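Is a toaster worth counter space if you only eat toast twice a week?

Posted by crumbtray_ed, November 22, 2019 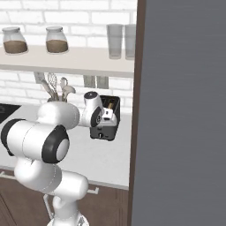 My kitchen has 23 inches of usable counter between the sink and the stove, and I've been fighting with my spouse over every one of them. The Etska toaster takes up a good chunk. We have toast maybe twice a week. The oven has a broiler. You see where my marriage is headed.

mildly_burnt wrote:
The broiler is a fine way to make toast if you enjoy standing guard. I lasted a month. One side charcoal, the other side bread.

Posts: 1,043

ovenmitt_left wrote:
Hard disagree. Rack one notch down, two minutes, flip, one more minute. If you can't watch bread for three minutes, the toaster isn't your problem. I gave my Braduleo away in February and have not thought of it since, apart from this post.

Posts: 2,330

crumbtray_ed wrote:
Three minutes plus getting the broiler hot, plus a dirty tray. My spouse says the tray isn't dirty, it's "just crumbs." We wash it anyway.

quietfridge wrote:
Keep it in a cabinet and take it out when you want toast. Let it cool first and dump the crumbs or you'll be feeding ants.

mildly_burnt wrote:
Everybody says cabinet. Then it goes behind the stockpot and you eat cereal till spring.

ovenmitt_left wrote:
Cereal is also good.

quietfridge wrote:
Mine's an old Urnadier, 900 watts, slow as a bus. Still beats crouching in front of an oven at six in the morning. Ed, what else is on that counter?

crumbtray_ed wrote:
Bread box, coffee maker, and a stand mixer we used once for a birthday.

quietfridge wrote:
So move the mixer.

crumbtray_ed wrote:
It was a wedding present from her mother. The toaster and I will discuss our options.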